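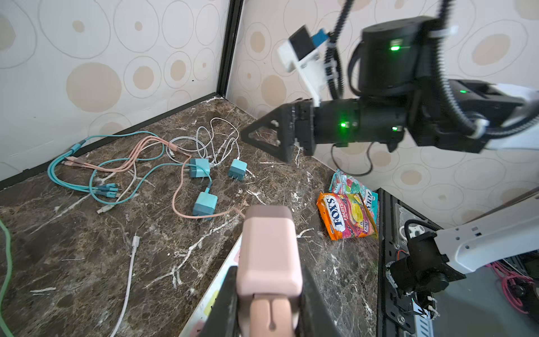
Teal and pink adapters with their cables on a marble tabletop.

Dusico opens cable sorting table for old chargers

The repair shop Dusico has opened a sorting table where people can bring the charging cables and power adapters they do not use any more. The table will stay open until the end of December, in the afternoons from two to six o'clock.

Visitors may leave their things at the table or sit down and sort them together with the staff. Each cable is first freed from the others, then looked at for damage, and after that tested with an adapter that is known to work. The good ones are rolled up, tied with a short piece of string and put on a shelf, where anyone can take one without paying. The broken ones go to a recycling firm, Miettinen, which collects them twice a month.

The idea came from Nayeli Alvarado, who has repaired phones and small radios at Dusico for six years. She noticed that many customers came in to buy a new cable while they had several at home in a drawer.

"They told me the cables at home were too mixed up, and they did not know which one was for what," Alvarado said. "It is a small problem, but it makes people buy the same thing again and again."

In the first two weeks the shop received 282 cables and adapters. Alvarado keeps the list in a paper notebook beside the till. More than 100 of them were in working order and have already found a new owner. The remaining pieces are still waiting for testing or have been put in the box for Miettinen.

Cables with several heads take the most time, according to Alvarado. Each connector must be tried separately, and sometimes one of them is dead while the others still charge well. Such cables are not thrown away. They get a paper label which says what still works, and they are put on the lower shelf.

Colour has become a help in the sorting. Families often buy teal for one person and pink for another, so that the chargers are not confused in the morning. At the table, a coloured adapter is kept with the cable of the same colour if both came in together. White cables are harder to match and are normally sorted by the type of connector only.

Elvia Contreras, a retired schoolteacher, came with a shopping bag which she had filled at her daughter's flat. She stayed for almost two hours.

"I thought I would leave the bag and go home," Contreras said. "But then I began to pull at one end and I wanted to see where it was going. I took home three cables, and I know now what they are for."

Contreras has since returned twice and now teaches other visitors how to roll a cable without bending it hard near the plug. She advises to make loops as wide as a hand, and not to wind the cable tightly around the adapter.

The string and labels for the table are paid from a small grant of 2000 euros from the neighbourhood fund Trumamness. The same money will pay for a second tester, which is ordered but has not arrived yet. Until then, visitors with large bags may have to wait, or they can leave the bag with their name on it and come back the next day.

Laptop chargers are also welcome, but extension leads and loose batteries cannot be accepted. Adapters with a cracked body or bent prongs should be handed directly to the staff and not put on the shelf. People who want to give away a phone together with its charger are asked to delete their personal data first.

A similar table may open next year in Lorkska, where the shop has a smaller branch. Alvarado said that the place there is narrow, and the shelf would have to be built by the window. A decision will be made after the last collection in December.

No appointment is needed for the sorting table. Groups of more than five people, for example school classes, should speak to the shop in advance.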